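The Quiet Boat Problem

I have rented the same slip on Lake Kemov for a long time, and in February the marina mailed out new rules. Gas engines are now allowed only before ten in the morning. After that it's electric, oars, or the dock. I own a gas engine. You would think I'd be one of the people yelling in the parking lot.

I did yell a little. Then I spent a summer fishing under the new rules, and my position has gotten embarrassing.

The case against the rule is easy to make, and Emiliano Figueroa makes it every morning at the bait counter to anyone holding a minnow bucket. A decent electric motor with a battery that will push a loaded sixteen-footer against a headwind cost him $1,246. His old outboard, bought used, cost him two cases of beer and a favor he says he's still paying back. He is right that the rule was written by people who already owned kayaks. He is also right that the ramp fee did not go down when half of what you could launch from it became illegal at lunch.

What he leaves out is the fishing. By noon in past years, the north cove had been crossed so many times that any trout with sense had moved to the deep end to sulk. This July I caught fish there at two in the afternoon, in full sun, with a lure I had picked mainly for its color. I am not a good angler. Something had changed, and it wasn't me.
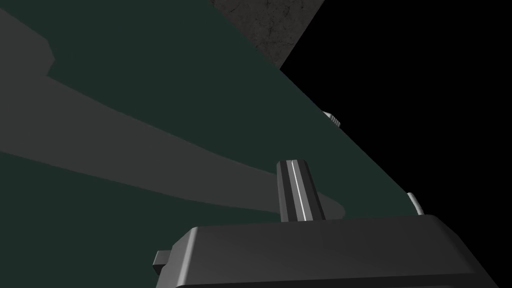 A gray shadow across dark green.

The marina's defenders have their own way of being tiresome. Jyoti Bajpai, who wrote 314 words in the newsletter on the spiritual value of silence, has clearly never sat downwind of a family of five in a rented rowboat. Silence isn't on offer at Kemov. What we have now is a different noise, mostly children and coolers, plus one man near the Kwofie dam who sings. I would trade him for a two-stroke most days.

I also don't buy the argument that electric boats are automatically good manners. A rude person in a quiet boat can sneak up on you. Twice in August I looked up to find somebody drifting over my line with the apologetic smile of a guest who has walked in on you in the bathroom. With gas you at least got a warning, and time to arrange your face.

So here is where I've landed, for what a slip holder's opinion is worth. Keep the hours. Drop the ramp fee for anyone launching a gas boat, seeing as they're getting a morning for the price of a day. And put a charging post on the public dock. The one at the marina office serves two boats and is usually occupied by the marina's own pontoon, a vessel I have never once seen leave.

They could look at Losturov, over the ridge, which went all electric and rents out batteries by the day. People over there complain too, but they complain about parking, like a normal lake.

As for me, I've started pricing motors. Emiliano knows, and he has offered to sell me his at a discount, with the battery, which he swears holds a charge. I told him I'd think it over. He told me the price was going up after Labor Day. My outboard is under a tarp in the garage, and my wife has asked whether it's going to live there.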